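April, kurz nach 16 Uhr

Endlich mal wieder ein Eintrag, der letzte ist peinlich lange her. Heute ging es um den Tisch. Seit Wochen ärgere ich mich darüber, dass jeder, der daran arbeitet, seine Sachen irgendwo abstellt und der Nächste dann erst mal alles hin- und herschiebt. Yanling hat gestern beim Zusammenräumen gesagt, sie wolle sich nicht mehr merken müssen, wo was hingehört, der Tisch solle ihr das bitte selber sagen. Recht hat sie!

Also erst mal alles runter und die Platte abgewischt (da war noch Kleber von der Sache mit den Etiketten drauf, der ging nur mit viel Geduld und dem Plastikschaber weg -- bitte nicht den Metallschaber nehmen, das Holz hat schon genug abbekommen). Dann die 2 Matten wieder drauf, die dunkelgrauen, nebeneinander. Ich hatte kurz überlegt, die von Cele zu bestellen, die als ein Stück kommt, aber die kostet 34 Euro plus Versand und wäre für unsere Platte trotzdem zu schmal. Jetzt also weiter mit Naht. Stört mich weniger als gedacht, man kann sich an ihr ganz gut orientieren, wenn man etwas links oder rechts ablegen soll.

Danach das Klebeband. Ich wollte eigentlich das weiße, aber davon ist nur noch ein Rest auf der Rolle, der sich beim Abziehen ständig längs spaltet. Das gelbe Kreppband hält auf der Matte erstaunlich gut, und man sieht es auch, wenn hinten im Raum das Licht aus ist. Beim ersten Versuch habe ich direkt am Karton entlanggeklebt und prompt den Karton mit festgeklebt (Sheyla hat sehr gelacht). Beim zweiten Mal mit Lineal, Karton vorher weg, Ecken mit dem Cutter sauber geschnitten, na ja, halbwegs sauber.
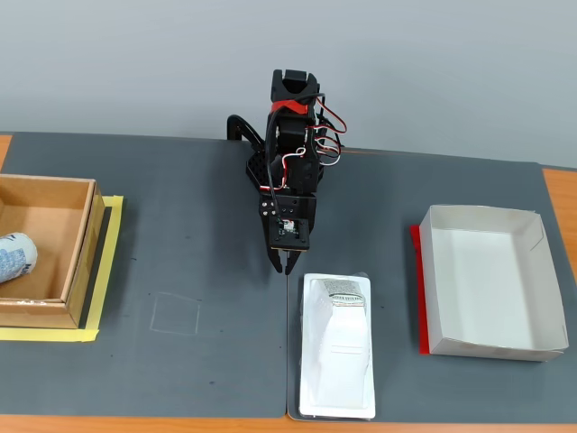
Der Karton bleibt übrigens offen, die Deckelklappen habe ich schon letzte Woche abgeschnitten. Die standen immer hoch und man blieb mit dem Ärmel dran hängen. Falls jemand einen zweiten in der gleichen Größe braucht: Das sind die von der Prustovora-Lieferung, im Regal liegen noch welche flach zusammengelegt, unteres Fach, hinter den Kabeltrommeln. Bitte nicht die dünnen von Herard nehmen, die werden nach ein paar Tagen weich und beulen aus, und dann passt die Markierung nicht mehr.

Sheyla hat gefragt, ob wir die Kästen auf der Matte auch beschriften sollen. Ich bin dagegen, zumindest im Moment. Bei der alten Aufteilung hatten wir überall Zettel, und die stimmten nach kurzer Zeit hinten und vorne nicht mehr. Sie meint, dann müsse man die Zettel halt pflegen. Wir haben uns darauf geeinigt, dass sie es auf dem anderen Tisch ausprobiert und wir dann vergleichen -- bin gespannt.

Noch zum Rand: Rechts neben der Matte liegt ein Streifen Holz frei, und den möchte ich auch frei behalten. Da landet sonst sofort der Kaffee. Ja, ich meine auch mich selbst.

Was noch offen ist:

- neues Klebeband bestellen, gelb, und zwar das schmalere von Brunine
- Matten an der Naht von unten fixieren, sonst wandern sie auseinander (doppelseitiges müsste noch in der Schublade sein)
- Maße der Markierung ins Heft übertragen, bevor sie jemand abzieht
- Plastikschaber zurück in Fach 31, der lag heute wieder im Waschbecken

Yanling schaut sich morgen früh alles an und klebt nach, wo es sich hebt. Ich bin erst gegen Mittag wieder da. Wenn der Karton verrutscht ist, einfach zurück ins Gelbe schieben.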